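Notebook, Tuesday, 8:40

Counter layout, second pass. Picking up from the page with the coffee rings on it.

Purpose of this round: settle where the small appliances stand, measure what is left as working surface, and write down the cleaning sequence so that whoever has the kitchen next does not have to reconstruct it. The recipe work for Borkico starts once the layout is fixed. Until then, no food on the counter except produce for the prep checks.

State at start of day

Outlets tested with the plug-in tester, all normal. Room at 68 F by the wall thermometer. Counter wiped last night with dish soap and water, rinsed, dried with a towel. No vinegar, no lemon, no descaler on the marble. The dull ring from the descaler is still there if you catch it in low light. I tried the polishing powder on it once more and stopped when I saw no change after the second application. Leave it.

Appliance positions were drifting. In January the toaster oven stood with its door facing the front of the counter, so that the open door took up the best part of the working depth and anyone chopping had a warm door at belly height. Turned it a quarter turn. The door now opens toward the center of the counter, along the length, and the hot side is away from the person standing there. Cost: the door needs clear marble in front of it when open, so the board cannot creep left.

The two-slot toaster goes directly in front of the oven, slots parallel to the front edge. Its cord runs along the left side, near the wall. I tried it behind the oven first and could not reach the lever without leaning over the oven top.

Towel: folded lengthwise on the oven top while the oven is off and cold. It comes off before the oven is switched on. Written on the tape label too.

Board: large rectangular one, in the middle. The smaller board went back to the drawer. It slid on the marble with a damp cloth under it and slid worse without.

Butcher block: to the right of the board, used for plates waiting to be prepped. Produce goes on a plate and stays there until it is wanted on the board. This keeps washed items off the marble and keeps me from cutting on whatever is nearest.

Measurements

Depth of free marble between the board and the container row: 5 inches. Enough for a bowl of the small size, not for the mixing bowl. The mixing bowl goes on the cart.

Force to slide the board sideways with a dry underside: did not measure, the spring scale has gone back to Bailly. By hand it feels adequate for chopping and poor for kneading. For dough, use the silicone mat.

Oven warm-up to 350 F on the dial, empty, door closed: 12 minutes by the probe, against a preheat light that went out well before that. Ignore the light. Repeat run gave the same figure. Rack in the lower position both times, probe clipped at the center of the rack, lead through the door gasket. The lead holds the door open by the thickness of the wire, so the true figure is probably a little better. Did not correct for it.

Toaster on setting 3, two slices of the square sandwich bread: even color on one face, paler on the other, both slices. Same result with the slices swapped. It is the toaster. Turning the bread and giving it a short second cycle fixes it well enough for our purposes.

10:15

Container row along the back. The rule is that anything in the row must be used at least once per session; otherwise it goes to the cabinet. I applied it and moved the molasses, the spare salt, and the cornstarch. The row has to stay against the tile, one deep. Two deep and the back rank becomes storage, and then it collects flour dust and grease film, and cleaning the backsplash means moving the lot.

Backsplash: the dark tile hides grease until the light comes from the side. Wiped it top to bottom with the soapy cloth. Grout lines took a soft brush. The strip behind the oven was the worst of it, as expected. Put it on the weekly list, oven pulled forward, plug out.

Labels: masking tape, black marker, on the front of the container, never on the lid. Lids get swapped. The printed labels from Irer are better looking and leave adhesive behind when they come off; I used mineral oil and a plastic scraper on two of them and it took longer than the labels were worth. Stock number 3843 if someone insists on reordering. I would not.

Setup as of mid-morning: 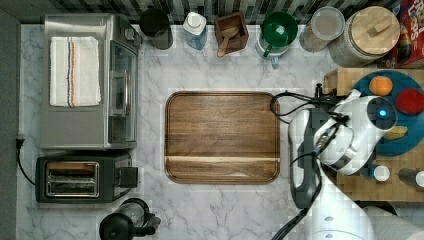
Noémie Lecomte wrote back that the butcher block should change places with the big board, so that the cut produce travels toward the oven and never has to pass over the plate it came from, and she wants the board oiled before anything with beet or turmeric goes near it. She also asked why the toaster has to be out at all on days when no bread is planned.

On the first point, I see the argument but the swap puts the board at the end of the run, and the person cutting then stands with their back to the cart where the bowls are. I would like to try it with a full tray of vegetables before deciding. Noted as open.

On the oil, agreed. Food-grade mineral oil, warmed in a cup of hot water, one coat along the grain, left overnight standing on its long edge, wiped in the morning. Second coat if the end grain drinks the first one. Do not lay it flat on the marble while it is oily. Marble is porous and an oil shadow is slower to get out than the etch is to look at. Stand it on the cart, paper underneath.

On the toaster, no good answer. It stays out because the cabinet shelf that used to take it now holds the scale and the vacuum sealer. If the sealer goes back to Drokeck at the end of the loan, the shelf is free and the toaster can go up there on days it is not wanted.

13:30

Cleaning sequence, as tested today. Start to finish with one person it came to well under half an hour, not counting the oven interior.

Unplug everything first. Crumb tray out of the toaster, emptied into the bin, brushed, back in. Do not turn the toaster upside down over the counter; the crumbs end up in the lever slot and along the wall.

Oven: rack and tray to the sink. Glass door with a damp cloth and a little baking soda paste, left on for the time it takes to do the toaster, then wiped twice. The paste dries white in the corners of the door frame, so go over those with a cotton swab. Brushed steel top is wiped with the grain. Against the grain it streaks and stays streaked.

Board: scraped with the bench scraper, washed on both faces, dried on both faces, stood up. One wet face and one dry face and it will cup. The previous board went that way.

Container row: lift, wipe the base, wipe the marble, set down. Work left to right. The sugar container sticks slightly; there is a ring under it every time. A cork coaster would help but then it needs a coaster too, and that gets washed or it doesn't. Leaving it bare for now.

Marble last: soap and water, rinse cloth, dry cloth. The dry cloth matters more here than on the old laminate. Water left standing shows as a darker patch until it has dried out, and people then scrub at it thinking it is a stain. The cabinet side at the left end gets the same cloth before it goes in the laundry.

Cloth consumption: three per full clean. Ordered more. The invoice says 77 dollars for the case, which seems high, but the cheaper ones shed lint on the steel.

15:50

Prep check with the produce, board in present position. Onions and peppers, medium dice, straight from plate to board to bowl. Nothing rolled off. The crosswise band in the board is at the near edge; it did not catch the knife, but fine scraps lodge along it and want the scraper's corner. If the board is turned end for end the band sits at the far side and is out of the way of the blade. Did half the onions that way and preferred it. Will ask for a second opinion before writing it up as the rule.

Tried opening the oven door with the board in place and a sheet of dough on the board. Clearance fine. With the board shifted left by one hand's width, the door touches it. A strip of blue tape on the marble at the board's left edge would settle this. Test the tape for residue on the underside of the spare tile first.

Open items

Swap of board and butcher block, full tray trial.

Oil the board, one coat, tonight.

Tape test on spare tile.

Second probe reading with the lead brought in through the vent, if it fits.

Ask whether the sealer loan has an end date.

Reseal the marble. The water drop test near the sink darkened within a few minutes, and the bottle of sealer under the sink is nearly empty and has a crust on the cap. Order before the next round.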